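The Bin Problem: Sorting a Semester of Donated Clothes
Project report by Feven Wolde, Hilledby student reuse project

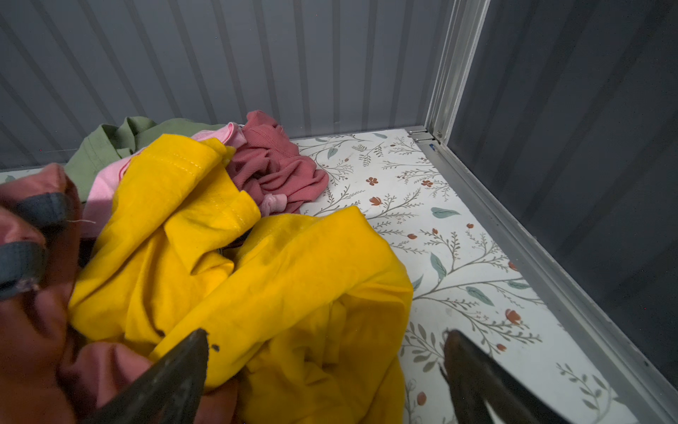

I picked clothes for my project mostly out of frustration. Every February our dorm puts out donation bins, people fill them up, and then everything just sits there (sometimes until summer!) while students who could really use a sweater never find out what's inside. I wanted to know if a bit of sorting would change that. My first lesson was that a bin full of heaped-up clothes hides a lot more than you'd think. The golden-yellow cotton piece is a good case: it's so crumpled that the line of tan stitching along the hem is the best clue you get, and I couldn't have told you from that if it was a shirt or a dress. The dusty rose fabric next to it is even harder to guess, all soft folds and no shape. So whoever is looking has to pull things out, and then they shove them back in worse than before. I do it too.

My plan was pretty simple. I took in 307 pieces of clothing over the term and split them between two setups in the Gidey lounge. One was a set of small bins where everything went in loose, same as always. The other was a set of the same size bins where I folded each piece and stood it on its edge, so you could see a strip of every item from the top. I left a sign-out sheet next to each one and checked the sheets at 4 in the afternoon, after most classes let out.

Folding took forever at first. I had this idea I could do it while watching lectures, and I ended up with lopsided bundles and no notes! After a while I got a rhythm going: sleeves in, fold in half the long way, then thirds. Dresses were the worst, and anything slippery would slide down flat by the next morning. Thick cotton stood up great.

The folded bins did better, though I have to be careful about how I say that. People signed out more from them, but they were also nearer the door, and I only thought of switching the places late in the term. After the switch the gap got smaller. It was still there, just not the big dramatic result I was hoping to put on my poster. I also know some people took clothes without signing, which is fine by me as a human being but annoying for my data.

One thing I hadn't planned for was color. Bright pieces got pulled out of the loose bins a lot, and the grays and dark blues sank to the bottom and stayed there. In the folded bins the dark ones had more of a chance. If I did this again I'd write down the color of every single item from day one. I only started halfway through, so that part is more of a hunch.

I also tried Dresura, the closet app, to keep a list of what we had. Typing everything in was slower than folding it, so I went back to a paper sheet and a pencil.

Next term I'd like to try open shelves in place of bins, and put the two setups side by side from the start. The lounge has a free wall under the window, and I've already asked if we can use it.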